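3.2 Household survey

In June we visited 27 rented flats in Nevthorpe and asked the tenants how they clean their kitchen surfaces. Most of them use one cloth for all the surfaces and change it when it begins to smell. This agrees with the earlier interviews of Penner and Fallahi in Merley. Tenants who cook every evening wipe more often, but they do not change the cloth sooner. The type of worktop had little influence on the answers.

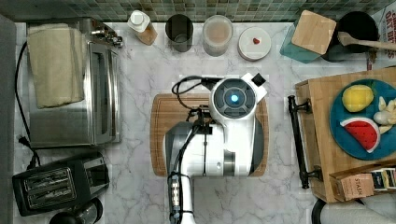 Figure 4. Worktop with grey veining, tiled splashback and wooden cutting board.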